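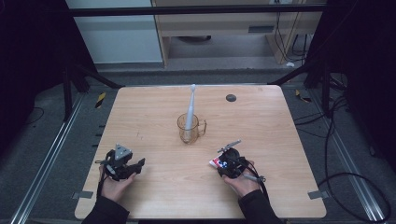
One customer wrote in to ask whether a glass mug would hold up as a place for the toothbrush and the paste, or whether the brush would tip it over. She had been using a plastic cup that fell into the sink every time she reached for the faucet.

The Platier clear glass mug is heavy enough in the base to stay put with a full-size electric toothbrush standing in it. The brush stands nearly upright, with the head well clear of the rim. A tube of toothpaste goes in next to it, cap down. If the tube is new and full, put it on the side opposite the handle.

Product details

Name: Platier Clear Glass Mug with Handle
Sold by: Cuvaldale Home
Material: clear glass
Handle: one, fixed
Use: bathroom or kitchen
Dishwasher: yes, top rack
Microwave: yes
Sold as: single mug or set of 8

The toothbrush and toothpaste are not included.

Using it in the bathroom

The mug was made for hot drinks, and we still sell most of them for that. Orders for bathroom use picked up in January, when we moved it onto the same page as the soap dishes. The clear glass shows when it needs washing. Water runs down the brush handle and collects at the bottom, and in hard water areas it leaves a white ring. Empty the mug daily and wash it once a week. For a ring that has already set, fill the mug with warm water and a spoonful of white vinegar, leave it for 20 minutes, then rinse.

Take the brush out before you move the mug. An electric brush is top-heavy and will swing against the rim when the mug is picked up by the handle.

Do not stand the mug on the edge of a tub or on a narrow glass shelf. A countertop, a vanity or a small table is fine. On a hard stone counter you may want the Nidska felt coaster under it, sold separately.

What fits

One electric toothbrush and one tube of paste is a comfortable load. Two electric brushes will go in, but the handles touch. Manual brushes take up less room, and a family can keep several in one mug. Charging bases do not fit inside and should stay on the counter.

If you want the brushes kept apart, look at the Hedlund divided holder. It is ceramic, it has a drain tray, and the slots are wide enough for most electric handles. It does not have a handle of its own and is harder to carry to the sink.

Shipping and returns

Orders leave the warehouse in 2 business days. Each mug is packed in its own cardboard sleeve. If one arrives chipped or cracked, send us a photo of the mug and the sleeve and we will replace it. Unused mugs can be returned within 60 days. Sets have to come back complete.

Page updated August 29, 2024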